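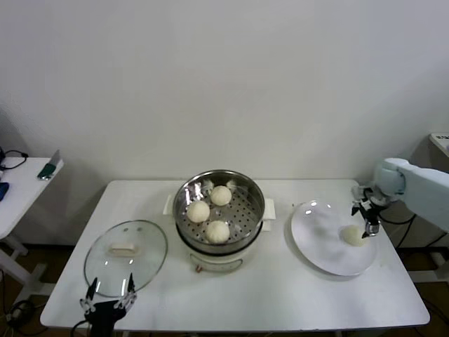
Midix drops free downloads to 2 a day, wallpaper fans grumble

Midix, the wallpaper and lock screen site, has cut the number of free full-size downloads from 30 a day to 2. The change went live in July with a short note at the bottom of the help page and no email to members. Most people found out when the download button went gray.

Paid members keep unlimited downloads. Everyone else gets two, then a box asking them to upgrade or come back tomorrow. Previews still open as normal, but they are small and will look blurry on most desktop screens.

The company says the move is about server costs. In its note it blames "automated bulk saving" and says a small group of accounts was pulling down whole categories overnight. It doesn't say how many accounts, or why the limit had to fall on everybody. Questions sent through the site's press form had not been answered by late afternoon.

Uploaders aren't happy either. Artists on Midix get ranked by downloads, and a few say their numbers fell off a cliff within hours. One long thread on the members' board, now locked, had 900 replies before a moderator closed it. Plenty of them were just people posting their gray buttons. Others asked if old favorites folders would still be there next month. Midix says yes, folders are staying, and nothing already saved to an account will be removed.

Another sore point is phone sizes. Someone who wants the same picture for a laptop and a phone now uses up both downloads on it, as each size counts seperately. The old system counted them as one. A moderator wrote that this was "being looked at." No date given.

Rival site Tradevgate was quick to jump in. It put a banner on its front page the same evening, promising no daily limit for free users through the end of the year. Smaller library than Midix, fewer celebrity and movie pictures, more landscapes and abstract stuff. Pages were loading slowly last night, so the banner may be working.

Bellamy, which makes the desktop changer app a lot of Midix users run, says the app will stop working properly for anyone on a free account who rotates pictures more than twice a day. An update is coming that lets people point it at a folder on their own computer instead. It should be out within 7 days. Until then the advice is to set the timer to once every 24 hours or turn the online source off in settings. Otherwise the app uses up the daily limit by breakfast and shows a blank blue background for the rest of day.

The Clumden theme pack, probably the most popular free set on Midix, is not affected for now. It comes as a single zip file and counts as one download no matter how many pictures are inside. Its makers say they have no plans to pull it or split it up.

The daily count resets at midnight Eastern. Unused downloads don't carry over.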